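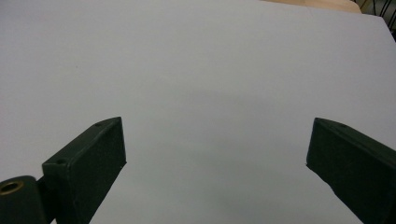 The open gripper over the white board, with nothing between its jaws.

Home
About us
Courses
Open day
Contact

About Odetti

Odetti is a small training workshop for people who want to learn how to work with robots and automatic machines. We teach adults, school leavers and workers who are sent by their company. Most of them have never touched a robot before they come to us, and for our courses this is no problem.

The school was started by Drita Ionescu and Renata Jara, who met while both were repairing packing lines at Quiroga. They saw many good mechanics become afraid of the new machines, and they wanted to make a place where a person can ask a simple question and receive a simple answer. Drita still teaches the beginners' course. Renata takes care of the electrical part and of the timetable.

Our open day

Every February we open the workshop to visitors. The doors open at 10 in the morning and the last demonstration begins at 3 in the afternoon. Last time we welcomed up to 400 people, among them families, two classes from the Plotulell college and several neighbours from our street.

The favourite place of the visitors is the gripper table. The gripper has two fingers and is held in the hand, so you do the movement yourself and feel how near you must come before you close it. Nélida Yáñez shows it first, slowly, and then the visitors take their turn. Groups are of 12 persons at most. Children are welcome from the age of eight, with an adult beside them.

In the second room Trinidad Cáceres presents the Serkus cell, which our evening students programmed as their final work. It sorts small parts by colour. You can stop it, change one line of the program and start it again to see what is different. Trinidad asks visitors to keep their sleeves and scarves away from the conveyor.

What visitors ask us

Many people want to know if they need mathematics. For the first course, what you learned at school is enough. Others ask about the language: we teach in English, but Delia Zúñiga can explain the safety rules in Spanish also.

Visits for groups

Outside the open day we receive school and company groups by appointment. A visit takes two hours, with the demonstration and time for trying. Please write to Delia at the office and tell her the size of your group and whether somebody uses a wheelchair. The entrance is at ground level, on the side of the parking area.

Read more about our courses
Ask for a group visit
Back to top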